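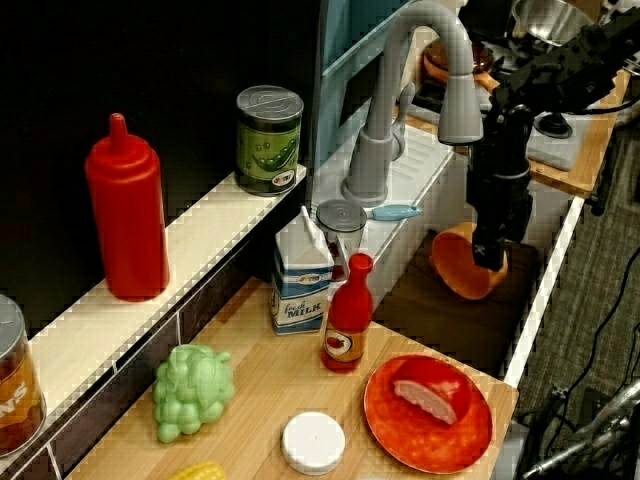
그림 1. 놀이 주방의 조리대와 개수대. 왼쪽 선반에 빨간 소스 용기와 완두콩 통조림, 조리대에 우유갑과 접시가 놓여 있다.

2월 | Salim Kimaro, Stella Makokha, Nafula Wanyama
공유 3 댓글 0
검색어를 입력하세요 놀이 주방 소품 배치

3.2 소품의 구성과 분류

놀이 주방의 소품은 모두 62점이며, 목록은 부록 A에 실었다. 분류는 재질이나 색을 기준으로 하지 않고 가정의 주방에서 그 물건이 맡는 쓰임을 따랐다. 포장 식품, 낱개 식품, 식기, 조리 도구의 네 범주를 두었고, 뚜껑처럼 단독으로 쓰이지 않는 것은 짝이 되는 용기와 같은 범주에 넣었다. 짝을 확인할 수 없는 뚜껑은 식기로 처리하였다. 그림 1의 조리대 앞쪽에 있는 흰색 둥근 뚜껑도 이 규칙에 따라 식기로 기록하였다.

포장 식품은 겉면의 글자나 그림만으로 내용물을 알아볼 수 있는 것으로 한정하였다. 앞면에 "fresh MILK"라고 적힌 파란 줄무늬 우유갑, 토마토가 그려진 빨간 병, 완두 꼬투리 그림이 있는 초록색 통조림이 그 예이다. 통조림 옆의 원뿔형 노즐이 달린 빨간 용기는 내용물 표시와 관계없이 모양 때문에 소스로 분류하는 평정자가 많아 예외로 포함하였다. 포도와 옥수수, 스테이크 조각은 낱개 식품에 해당한다.

빨간 병과 빨간 소스 용기는 색이 같아 초기 기록에서 자주 혼동되었다. 두 번째 평정부터는 목의 길이와 입구 모양을 함께 적게 하였고, 이후 혼동은 크게 줄었다. 둥근 접시와 우묵한 그릇의 구분도 비슷한 방식으로 보완하였다.

3.3 구역의 정의

구역은 조리대, 개수대, 화구의 셋으로 나누었다. 조리대는 밝은색 나무 상판 전체를 가리킨다. 상판 왼편의 선반 턱은 별도의 구역으로 볼 수 있으나, 그곳의 물건은 대부분 보관 상태로 남아 있어 조리대의 하위 항목으로만 표시하였다. 개수대는 흰색 수조와 회색 거위목 수전, 그 주변의 물받이를 포함한다. 화구에 놓인 냄비와 팬은 안에 든 물건까지 한 단위로 보고, 꺼내진 경우에만 내용물을 따로 적었다.

두 구역의 경계에 걸친 물건은 바닥면이 더 많이 닿은 쪽에 배정하였다. 겹쳐 놓인 물건은 가장 아래의 물건을 기준으로 하였다. 접시에 그릇이 얹히고 그릇 안에 다시 음식 모형이 들어 있으면 세 점 모두 접시가 있는 구역에 속한다. 사람이나 도구에 들린 물건은 바로 밑에 있는 구역으로 적었다.

배치 기록은 모두 232건이다. 한 건은 특정 시점에 소품 한 점이 어느 구역에 어떤 자세로 있는지를 나타낸다. 자세는 바로 섬, 옆으로 누움, 엎어짐, 기울어짐 가운데 하나를 골랐고 판단이 어려우면 비워 두었다. 평정은 Stella Makokha와 Dennis Mwakalinga가 서로의 기록을 보지 않은 상태에서 하였고, 불일치 항목은 Nafula Wanyama가 정하였다.

3.4 개수대 안의 물건

124건이 넘는 기록이 조리대에 속하였고, 나머지는 개수대와 화구로 나뉘었다. 조리대의 물건은 대체로 바로 서 있거나 제 밑면으로 놓여 있었다. 개수대에서는 누운 상태의 비율이 더 높았는데, 컵과 손잡이 달린 용기에서 차이가 뚜렷하였다. 그림 2에서도 수조 왼쪽의 투명한 컵과 바닥의 주황색 냄비는 옆으로 누워 있고, 뒤쪽 벽에 닿은 하늘색 원통형 물건은 서 있다. 같은 그림의 조리대에는 빨간 접시 위에 빨간 그릇이 있고 그 안에 분홍색과 흰색이 섞인 음식 모형이 들어 있다.

주황색 용기는 평정자에 따라 그릇으로도 냄비로도 불렸다. 손잡이가 보이지 않는 각도에서는 그릇이라는 응답이 우세하였다. 분석에서는 두 명칭을 합쳐 '주황색 용기'로 두고 자세 값만 사용하였다. 화구의 갈색 조리 도구도 팬과 냄비 사이에서 명칭이 갈렸으나 범주가 같아 결과에는 영향을 주지 않는다.
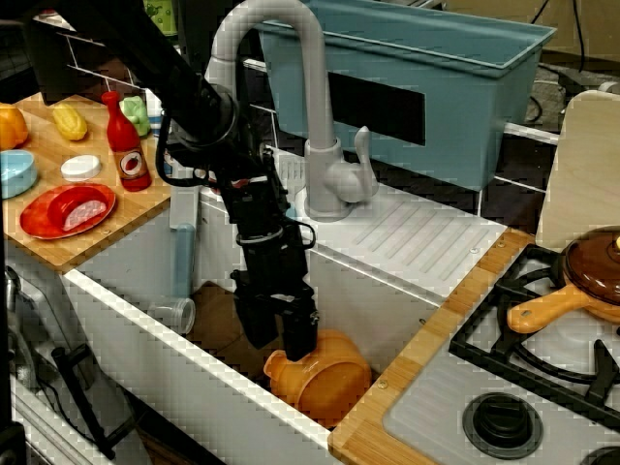 3.5 정리 규칙과의 대응

관찰 전에 정한 정리 규칙은 간단하다. 포장 식품은 선반이나 조리대 뒤쪽에 세우고, 낱개 식품은 그릇이나 접시에 담으며, 씻을 식기는 개수대로 옮긴다. 냄비와 팬은 화구에 둔다. 실제 배치와 가장 잘 맞은 항목은 포장 식품이었다. 낱개 식품은 상판에 그대로 놓인 경우가 적지 않았고, 옥수수가 대표적이었다.

씻을 식기에 관한 규칙은 해석의 여지가 크다. 개수대에 있다는 사실만으로 씻으려고 옮긴 것인지 다른 물건을 치우다 넣은 것인지는 구별되지 않는다. 따라서 4장의 비교에서는 위치와 자세만 다루고, 옮긴 의도는 면담 자료가 있는 경우에 한하여 언급한다.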